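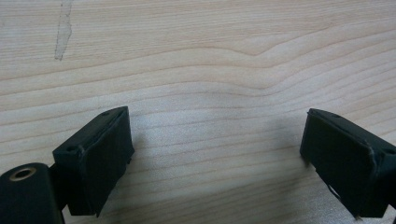

Why does my brand-new table look like somebody tried to write on it, came the message to our help line, and do I have to sand the whole thing? No, you don't have to sand the whole thing. Please put the sander back in the garage and read Section 6 first.

SECTION 6: LOOKING AFTER THE TOP

Applies to the Skikero table, all sizes, with the matte wooden top. If you have the painted top, skip to Section 7, which is shorter and has fewer warnings in it.

6.1 Know what you're looking at

The top of your Skikero is pale wood with a matte finish from Henriques. Pale and matte are both lovely words in a catalog. In a house with pencils, keys, and people in it, they mean that gray things show up.

Before you clean anything, work out whether you have a mark or a piece of the wood.

Grain is tan or honey colored. It runs mostly the same way across the top, but it's allowed to wander. Bends, humps and long shallow waves are normal, and so are broad soft bands with paler strips between them. You can't wipe it off, although several customers have put in a good effort.

A mark is usually a different kind of color altogether. Pencil and metal rub-off are cool gray and tend to run wherever they please, including straight across the grain. A thin, slightly wavy gray streak that tapers off at one end is a mark until proven otherwise.

Note: We can't match the grain on a replacement top to the grain on your old one. The tree has moved on.

6.2 What you need

One white artist's eraser, the soft kind
Two clean cotton cloths, white or undyed
A small bowl of lukewarm water
Mild dish soap, one drop
The Edeo gray pad from the hardware bag (it's taped to the back of the parts list and often goes out with the cardboard)
A lamp you can move

If the Edeo pad did go out with the cardboard, order part 3121. Don't swap in a kitchen scouring pad. The two look like cousins, and the kitchen one is the cousin who breaks things.

6.3 Finding the whole mark

1. Clear the table. All of it, including the fruit bowl that has lived there since the day you moved in.

2. Dust the top with a dry cloth, going along the grain. Loose grit under an eraser makes a very fine scratching tool.

3. Turn off the ceiling light and put the lamp low at one end of the table, so the light skims across the wood.

4. Look at the mark from both ends of the table. A mark that sits on the finish keeps its color from every side. A dent will throw a little shadow, and the shadow changes sides when you do.

5. Run a fingertip over it. If you feel a groove, stop and go to 6.7. If you feel nothing, carry on.

Note: Step 3 will show you every other mark on the table as well. Deal with the one you came for. The others were not bothering you ten minutes ago.

6.4 Taking off a pencil-type mark

1. Rub the eraser on a scrap of white paper until it leaves no color behind. An eraser with somebody's old drawing on it will add to your problem.

2. Start at the thin end of the mark. Use light strokes along the grain, even when the mark runs the other way. You'll feel silly making short sideways strokes at a long upright line. Do it anyway.

3. After every few strokes, brush the crumbs away with the dry cloth. Don't blow on them. You will spit a little, everybody does, and then you'll have a damp spot to worry about.

4. Wipe the eraser on the paper again and move to the next bit of the mark.

5. When the mark is gone, or has stopped getting fainter, quit. More rubbing past this point only polishes the spot.

CAUTION: A matte finish turns shiny when it's rubbed hard in one place. Shiny spots are more noticeable than pencil and take longer to fix. If you catch yourself leaning on the eraser with your shoulder, have a cup of coffee (on a coaster) and come back.

CAUTION: Don't use pink or colored erasers. Some of them leave a blush that really has to be seen on pale wood, and we'd like you not to see it.

6.5 If a gray shadow stays behind

The eraser gets what is sitting on the surface. Now and then a little color has settled into the fine texture of the finish and needs a damp cloth.

1. Put one drop of dish soap in the bowl of water and stir. One drop. There should be hardly any bubbles.

2. Dip a corner of a cloth, wring it out, then wring it out again. It should feel cool and not leave a wet trail.

3. Wipe along the grain, going well beyond both sides of the shadow, so that you don't end up with one very clean stripe on an otherwise honest table.

4. Go over the same area with the second cloth, dampened with plain water.

5. Dry it right away with a dry part of the cloth.

6. Leave the top uncovered for 14 hours before you judge the result. Damp wood looks darker than it is, and a good many of the letters we get were written in the first hour.

CAUTION: No bleach, no glass cleaner, no nail polish remover, no furniture spray with a picture of a lemon on it. The spray won't hurt you, but it leaves a film that the matte finish holds on to with real affection.

CAUTION: Melamine sponges, the white ones that are sold as magic, are very fine sandpaper with a good publicist. Keep them for the bathtub.

6.6 Using the Edeo pad

The pad is for stubborn shadows and for toning down a shiny spot. It takes off a tiny amount of finish each time, so treat it as something you own but seldom use, like a fondue set.

1. Test first on the underside of the top, near a corner. The underside has the same finish as the side you eat on.

2. Hold the pad flat under three fingers. No thumb. The thumb presses.

3. Make 6 long strokes along the grain, lifting off gently at each end as if you were landing a very small plane in reverse.

4. Wipe away the dust and look at the spot under the skimming light.

5. If you need to, repeat once. If you need to repeat it again, you don't have a surface mark and the pad isn't going to talk you into one. Go to 6.7.

Never use the pad in circles. Circles are what the pad was used for in every photo of a ruined top we've been sent.

Note: Muscombe sells a touch-up kit with two pads and a small bottle of Henriques matte refresher. It's a decent kit. You don't need it for pencil.

6.7 Dents, scratches, and marks that won't leave

A shallow dent with the finish unbroken can usually be left alone. Try looking at the table as your guests do, standing up, in ordinary light, with a drink. Most shallow dents vanish under those conditions.

For a scratch you can feel:

1. Measure it. A rough length in inches is plenty.

2. Note which way it runs, with the grain or across it. Scratches that go with the grain are much easier to blend.

3. Take two pictures, one from straight above and one in the low lamplight from 6.3. Put a coin next to the scratch for scale.

4. Send them with your order number through the Muscombe service page. Choose "Top surface" from the list. "Other" is also a choice, and things sent to Other take a scenic route.

CAUTION: Don't fill a scratch with crayon, wax stick, shoe polish, or walnut. We know about the walnut. It works on dark furniture. On this top it gives you a brown scratch.

CAUTION: Ironing a dent out through a wet towel is a real technique for bare wood. Your top isn't bare wood. Steam can lift the finish and leave a cloudy patch in the exact shape of your iron, which makes it hard to blame on anyone else.

6.8 Keeping new marks off

Put paper pads on something before writing on them. A hard pencil pressed through a single sheet will go through the finish as well.

Lift things. Mugs, laptops, toolboxes, and anything with metal feet should go up and over – dragging them is how most gray streaks get started.

Bare metal, particularly soft, unpainted metal such as an aluminum tray, rubs off on matte surfaces the way a pencil does. Stick the spare felt dots from the hardware bag on the bottom of anything that lives on the table full time.

Keep the top out of direct sun for the first few weeks if you can, or at least move the centerpiece from time to time. Pale wood shifts color with daylight. A vase that stands in one spot until July will leave a very accurate record of where it stood.

Wipe up water, wine and sauce when they land. The finish will forgive you for the length of a meal. Overnight is asking a lot.

Hot pans need a trivet. The finish is rated for surfaces up to 78 degrees Celsius, and a pan straight off the stove is well past that and not open to discussion.

6.9 Routine cleaning

Weekly: dry cloth, along the grain.

Monthly, or after children: damp cloth as in 6.5, whole top, dried right away.

Once a year: check the bolts under the top while you're down there testing pads. See Section 3 for how tight is tight enough. Stop when the bolt stops, please.

Section 6 revised 23/05/2023. Replaces the earlier page, which recommended "a gentle cleaner of your choice" and was taken by our customers as an invitation.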